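Grimance Countertop Demonstrations: Data Card

Maintained by the Belhaj Laboratory, Ilatley
Release 2

Summary

Grimance is a collection of teleoperated demonstrations recorded on a kitchen countertop. An operator guides a single robot arm by remote control through short handling tasks with drink-making tools and glassware. The collection is intended for imitation learning and for research on grasping reflective and transparent objects. Release 2 contains 3000 episodes across 40 task variants. It replaces the first release, which is no longer distributed.

Motivation

Polished metal and clear glass remain difficult for learned policies. Their appearance changes with the background, and depth readings on their surfaces are often missing or wrong. Release 2 places both kinds of object in the same workspace so that users can study them under shared lighting.

Collection procedure

Operators control the arm with the Kerik handheld controller. Motion of the controller is mapped to motion of the gripper, and a trigger opens and closes it. Each operator completes a training session before contributing episodes. Operators are instructed to approach the object at a steady speed, to pause before closing the gripper, and to avoid contact with any object not named in the task instruction.

An episode ends when the operator presses the stop button or when 30 seconds have passed. Episodes that reach the time limit are kept and carry the flag "timeout". 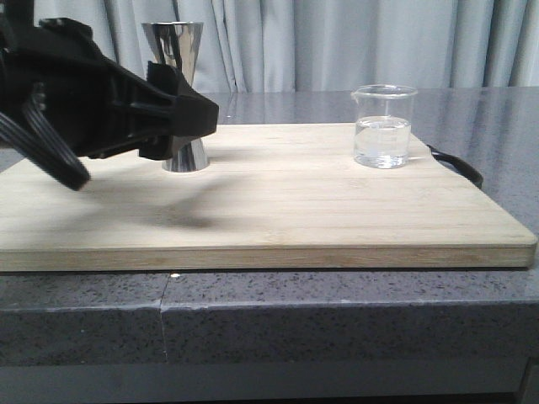
Figure 1. Gripper in front of the double-sided jigger, with the beaker at right.

Workspace and objects

The workspace is a bamboo cutting board on a speckled countertop, with a light gray curtain behind it. Objects are placed by hand before recording begins. Exact positions are not measured, and users who need object poses should estimate them from the video. The objects in a layout may include items that play no part in the task. These are listed in the episode record under "distractors". 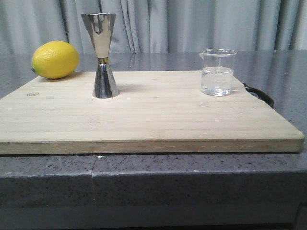

Figure 2. Layout with lemon, jigger and beaker of water.

Contents of an episode

Each episode folder holds the following:

video: color video from a fixed view of the workspace
states: joint positions and gripper opening at each time step
actions: commands sent by the operator at each time step
task: a one-sentence instruction in English
record: layout number, operator code, distractors and flags

Time stamps in all files refer to the same clock. Video and state data were recorded at different rates and have not been resampled.

Quality review

A reviewer who did not record the episode watches it in full and marks it as success, partial or failure. Failed episodes are included. Users training on successful behavior only should filter on the "outcome" field.

Known limitations

All episodes were recorded at one site with one arm. The gripper often hides part of the object in the fixed view, particularly during the approach. Liquid levels are not labeled. Policies trained on this collection alone should not be expected to transfer to other counters or lighting without further data.

Access and corrections

The collection is available for noncommercial research on request to the Belhaj Laboratory. Reports of mislabeled episodes should give the episode number and the field in question. Corrections received before the end of October will be included in the next maintenance update.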